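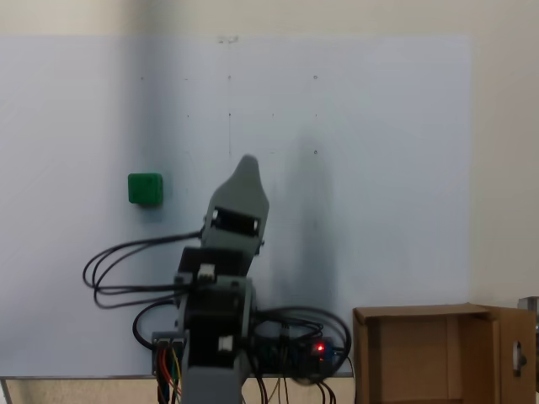 The comment on last week's entry says the reach set is too clean, every demo comes in along the same line and the policy will just learn the line. Signed Wamley bench, no name. Fair point I think.

3 min read

2019-08-05

So redid the plan. Green cube stays on the board, start pose changes every episode. Was resetting to the same home pose before, lazy, my fault.

Count so far: 352 episodes on disk, 154 of them from the old fixed start. Keeping those but tagged "fixedstart" so Lunby can leave them out of training if they want. Don't delete!!

Threw out 38 this morning. Mostly the joint log stopped before the video did, so the last bit has pictures and no angles. Script now checks lengths before saving. Should of done that in the first place.

Things to watch:
- upper servo loop of cable, keep it out to the left, don't let it get in front of the gripper
- same lamp position all day. shadow on the board moves a lot if you touch it
- pauses. If you stop to think halfway, scrap the episode and go again

Tried 2 speeds on the teleop. Slow one gives nicer paths but the Kulau loader drops near-identical frames and then the timing is off. Going with the faster for now, ask Entwistle which one thier baseline used.

Not done: cube moved to lower half of the board, any runs with the lights off on the window side. Both before September, the training slot is booked then.

Backup running to the shared drive, leave the laptop open.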